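Can a robot do the washing-up yet? I went to the Griruvine open day in May hoping for a yes, and came home with a "sort of" and a tote bag.

The building is out past the Drostberg retail park, and the car park was full by ten, so I left mine on the verge and walked. Entry was free but you had to book a slot, and they'd let in 400 people over the day. It felt like most of them were in front of me in the queue for tea!

I started in the kitchen area, where a machine from Wusto was loading a dishwasher. Plates were fine. Mugs were fine if the handle pointed the right way. Then somebody gave it a colander and it just stopped – for long enough that the crowd drifted off to look at the towels. The towel folder took 69 seconds over one hand towel, and I'll admit it was a neater job than mine, but I've got a family of five and a tumble dryer full of socks.

The shop-floor side was much further along. Wattimena had a shelf-stacking line going (tins, cartons, boxes of teabags) and in the whole time I watched it only dropped 2 things. It also faced the labels forward, and I know from my years on the tills how few people bother with that. I'd believe that one in a real supermarket.

What I hadn't expected was how much time goes on jobs that sound like play. Tapping a drum, for instance. I asked one of the engineers about it and she said holding a stick and bringing it down where you want it is a lot like using a wooden spoon or a duster, only you can hear when you've missed. Fair enough! I stayed at that table longer than I'd stayed at the dishwasher, and a little lad next to me wanted to know if it took requests.

Would I have one at home? For stacking the cupboards after the big shop, yes, tomorrow. For anything with a colander in it I'll carry on by hand, and I've already booked for the next open day to see how they're getting on.
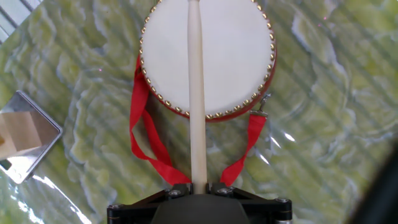
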